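About Us
Nellthorpe Table Flowers, Driltidgate
Page last updated 2021-02-27

G'day and welcome! I'm Giuliana Arboleda and I run Nellthorpe, which is a fancy way of saying I've spent 10 years putting fake flowers on other people's tables and getting paid for it. We do artificial arrangements for reception desks, waiting rooms, cafes, offices and the odd dining room, and we teach the arranging as well, because people kept asking and I like a chat.

I started out with fresh flowers. Loved them, still do, but I had a dental surgery on my round that kept the heater going from breakfast to close and I could not get a rose to last in there. I took them a faux arrangement one winter as a stopgap, expecting to be told off. They rang up and ordered another for the second waiting room. After that it was a physio, then an accountant's, and by the following November I'd handed back the cool room and filled the van with boxes of stems.

I still get the raised eyebrow at barbecues. Fair enough too, there are some shockers out there (the glitter! the glued-on dewdrops!). All I ask is that people have a look at a good one in decent light before they make up their minds. My favourites are the quiet bits: fern, small cream and white blossom, leaves in a washed-out green. Stand a few of those up against a big window with real greenery behind and they hold their own beautifully. 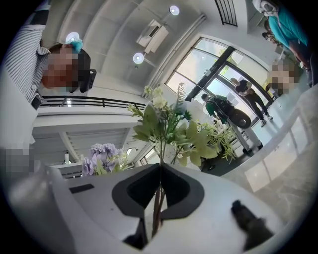
What we do

Most of our work is table work. You tell us what sort of table you've got, how tall the people sitting at it are going to be (I'm serious, nothing kills a meeting like talking through a hedge) and what's already living on it. We build to suit, bring it round, set it up and fuss over it until you tell us to leave.

Our starter arrangement is $65 and comes in its own small vase. You can keep it as is or add to it through the year. Plenty of our regulars swap the blossom for something darker when the weather turns, then swap it back in spring.

Kiều is our line of low arrangements, made for coffee tables and side tables where you look down on the flowers more than across at them. That changes everything about how you build them. The faces tilt up, the leaves go out wide and the stems are kept short, and you have to be strict about the middle or you end up looking into a hole.

Tokine is the taller line. It's for foyers and stair landings, anywhere you've got a bit of ceiling to play with. I make those on site wherever I can, as the van roof and I have had words.

We also do refreshes. Bring in whatever you've got, ours or anyone's, and we'll dust it, reshape the wires, trim the fray off the leaves and pull out anything that's gone past saving. A refresh takes 2 hours if you wait with a coffee, longer if you get talking to me.

How a table comes together

I never start with the flowers. The table comes first, then whatever's staying on it, and the bouquet waits on the floor until I know how much room there is. I've had students look quite hurt on behalf of the flowers! But a basket takes up more of a tabletop than you'd think, and once you've fallen for an arrangement you'll move everything else to silly places to save it.

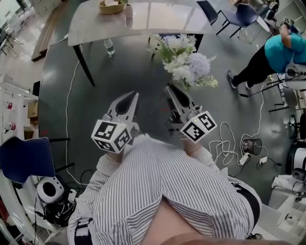 Woven basket and a small white vase on the table, white and lavender bouquet on the floor.

Once the basket and vase have settled in, I walk round the lot. Sit down in every chair, stand in the doorway, have a squiz from wherever people will be coming in. Then the stems go in one at a time, tallest first, and I bend each of them a little on the way. Straight out of the box they're like a row of soldiers. A real stem has a lean on it, and so should yours.

Bend with your thumbs, low down, over a good length of the wire. A sharp kink halfway up gives the game away every time.

About those hydrangeas

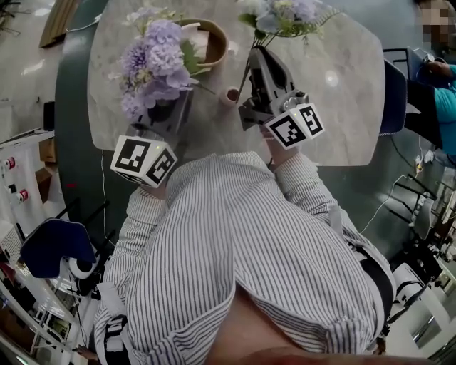 Hydrangeas are the flower I get asked for more than any other, and if I had to empty the shed down to one box that's the box I'd keep. The heads are big and forgiving, they fill a vase without needing much company and the leaves do half the work. What I'd steer you away from is buying them all in the same shade. Put a lavender-purple bunch on a pale grey marble-patterned top with a paler blue-lilac one across from it and each makes the other look better, where two identical ones tend to look like they came off a hook together. Leave the everyday things on the table as well. A little cup with a pink rim standing in between gives you a sense of size, and it picks up the warm side of the purple. I'd much sooner see that than a bare slab with a bouquet plonked in the centre.

At last stocktake we had 113 hydrangea stems on the shelf, which my sister says is a cry for help. She's also the one who does our books, so I've asked her to be nice.

Looking after yours

A soft paintbrush for the petals, top to bottom, every couple of weeks. A barely damp cloth on the leaves. Keep them out of the full arvo sun if you can, purples especially, as they'll go a tired sort of grey on the window side. Turn the vase when you think of it. Please don't spray them with perfume, I've seen what it does.

Come and see us

The Driltidgate workroom is open for drop-ins most mornings, and the kettle's generally on. Bring a photo of your table with all its usual clutter on it. If you've got a vase you love and have never known what to do with, bring that too (well wrapped, the carpark's a bit rough). Classes are kept small so everyone gets a proper bit of table to work at, and you take home what you make. Ring or email and ask for Giuliana, and if I don't pick up I've got both hands full of hydrangeas and I'll call you back.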